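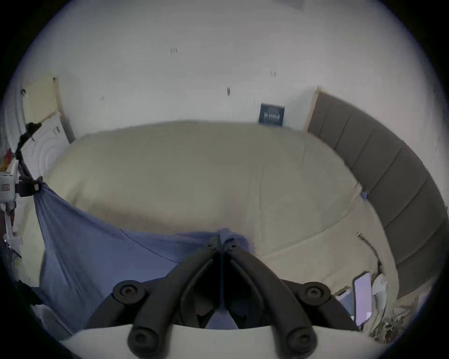
## Section 9. Bed Linens and Folded Cloths

This section applies to all furnished rooms managed by Wiklow. It covers the handling of sheets and the folding of small cloths on the bed surface. Laundered items are supplied by Pevasetti and must be checked against the linen list before use.

### 9.1 Spreading the Sheet

1. Smooth the duvet by hand from the headboard toward the foot of the bed.
2. Take hold of the sheet at one corner and along one edge. Do not pull from the middle of the cloth.
3. Draw the sheet across the bed until the diagonal creases begin to flatten.
4. Locate the seam and turn it to the underside.
5. Release the sheet and let it rest for one minute before straightening the edges.

**Caution:** Do not drag linens over the headboard. Upholstered panels may be marked by seams and fasteners.

### 9.2 Folding Towels

Towels are to be folded on a covered, level surface. Light wrinkles in the cover are acceptable - deep folds are not, as they transfer to the towel.

1. Lay the towel flat and bring the two short edges together.
2. Fold once more in the same direction.
3. Press along each fold from the center outward.
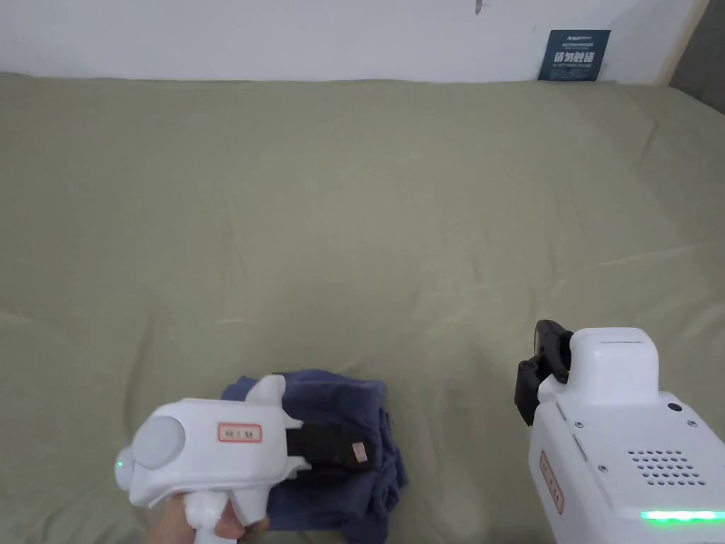

*Figure 9-1. Roughly folded navy-blue towel on a sage-green sheet.*

**Note:** Cards or signs standing against the wall are to be left in position. Report a missing card under form 501.

### 9.3 Opening Out a Cloth

1. Grasp the cloth by its two upper corners.
2. Move the corners apart until the top edge is nearly straight. A slight sag is permitted.
3. Allow the remaining fabric to hang. Wrinkles running from the corners should ease within 15 seconds.
4. Lower the bottom edge first, then the top. 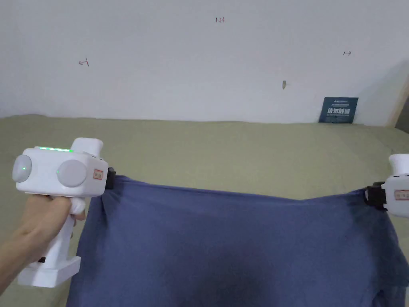
*Figure 9-2. Blue cloth held at both upper corners, with the top edge drawn taut.*

**Caution:** Do not stretch the cloth beyond its natural width. Items from the Tremau range lose their shape if overextended and cannot be returned to stock.

### 9.4 Records

Enter each completed room in the linen register. Questions regarding this section should be directed to Daniyal Siddiqui, Linen Services, extension 1362.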